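Small Scents, Small Rooms

The Jolley workshop in Flanda sells one thing in large numbers, a ceramic pendant that holds a few drops of essential oil. The clay is left unglazed on the back so that it soaks up the oil and lets it go slowly over a day or so.

The current catalog lists the pendants by design name. Ban is a plain disk with a slot cut through it, and it has outsold everything else since February. Fadusora, a long leaf shape, came out on 11th March and costs a little more – the edges have to be smoothed by hand before firing.

Order number 3218 was the first to ask for both on one cord, and the shop now offers that as a regular item.
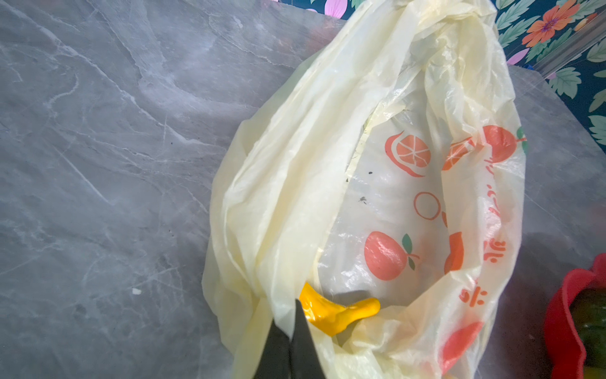
Care is simple. Put two drops on the unglazed side and wait a few minutes before wearing it. Three is fine for lighter oils such as lemon or sweet orange, which fade faster than cedar or patchouli. More than that and the oil may come through onto a shirt.

Switching scents takes patience. The workshop suggests leaving the pendant on a sunny windowsill for a couple of days, then starting with something close to the old oil. Soap is a bad idea – the clay holds on to it.

Cords come in black or tan cotton and can be replaced. The pendants can also be hung from a closet rod or a desk lamp switch, well away from the bulb. Keep the oils themselves capped and out of reach of pets and small children.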